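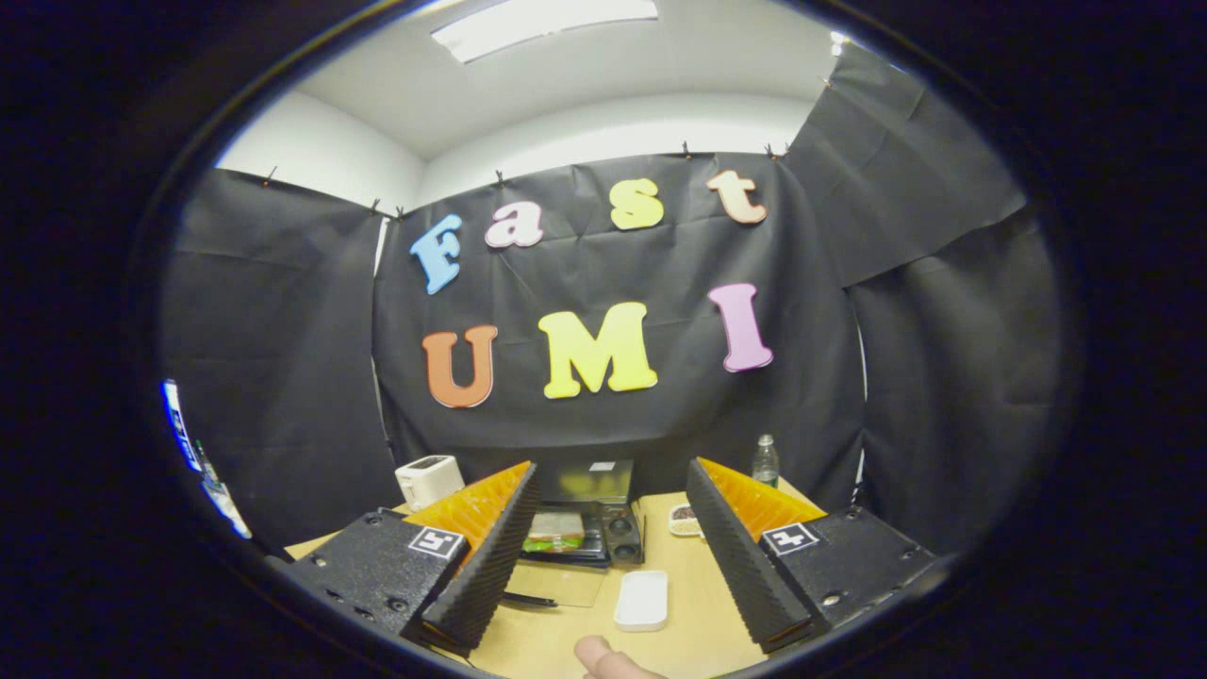

Figure 2. Countertop arrangement for the pressed-sandwich task, with the lid of the appliance raised and a filled sandwich on the lower plate. The toaster is at left.

3.2 Layout of the work surface

The sandwich task was chosen for the second part of the study because it combines a short heating period with several small handling steps, and because most participants had done it at home. All sessions at the Kerkport site used a wooden tabletop with black fabric hung behind it. The fabric limited visual distraction and gave all sessions a uniform background for later coding.

Items were placed according to the layout drawn up by Naidoo in June and revised once after the Purngate pilot. The heating appliance occupies the middle of the table, with its control knobs on the participant's right. The toaster stands to the left of it (Figure 2). In the pilot layout the two appliances were reversed, and right-handed participants tended to reach across the open lid to get to the knobs. Exchanging their positions removed most of these reaches. A small white dish is kept to the right of the appliance and a water bottle farther back on the same side. A white plastic tray lies at the front, where it can be reached without moving anything else.

The toaster is not needed to complete the task. It was retained as a competing appliance, following the argument that a surface holding only the required objects underestimates the time spent on selection. Participants were told that they could use any item on the table.

3.3 Procedure and segmentation

Each trial was divided into assembly, loading, pressing, removal and clearing. Loading ends when the sandwich lies fully on the lower plate and the hand has been withdrawn. Pressing begins at first contact between the lid and the upper slice. The interval between these two events, during which the lid remains raised, was coded separately as a pause. It is short in most trials, but it contains a large share of the corrections to slice alignment and filling.

A trial was stopped if it exceeded 900 seconds. Of the 93 trials recorded, 33 included at least one correction during the pause. Segment boundaries were marked by Zulu and checked against a second pass made without reference to the first. Where the two passes disagreed on the end of loading, the later time was used.

Clearing proved the hardest segment to delimit. Several participants began returning utensils to the front of the table while the lid was still down, so that clearing and pressing overlapped. Overlapping portions were assigned to pressing and are excluded from the clearing times reported in Section 4.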